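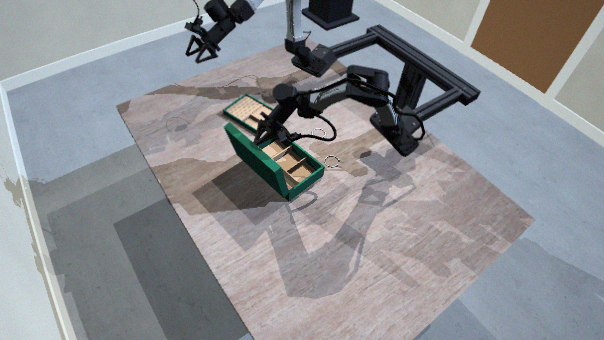

# Fliklow adds simulated box task to Grallano gripper comparison

**Brodbridge, June** – Fliklow has released a dual-arm simulation task for Grallano, its software for comparing grippers and controllers before hardware is purchased. The task centres on a green compartment box with a hinged lid, placed within reach of two arms.

Each gripper and controller pairing is run for 300 episodes. Box position and angle are varied between episodes. An episode is closed after 30 seconds and logged with joint positions, finger opening and contact force.

The release includes two controllers, one position-based and one impedance-based. Users can load their own finger geometry and change camera placement without rebuilding the task. 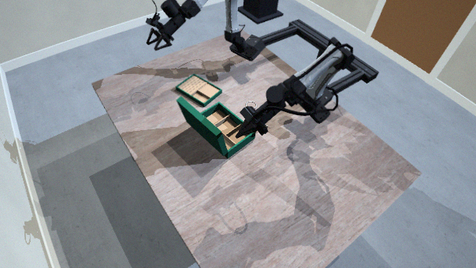

*Grallano render: right gripper over the compartments of the open box, left gripper open and clear of the table.*

"Thin dividers are where finger shape shows up in the numbers," said Sointu Hirvonen, simulation lead at Fliklow. "A wide fingertip can score well on the lid and poorly inside the box – we report the two separately."

Krasniqi, a Brodbridge integrator, is the first licensed user. Results are exported as CSV files, with a replay file for each episode.

The task is available now to current Grallano licence holders.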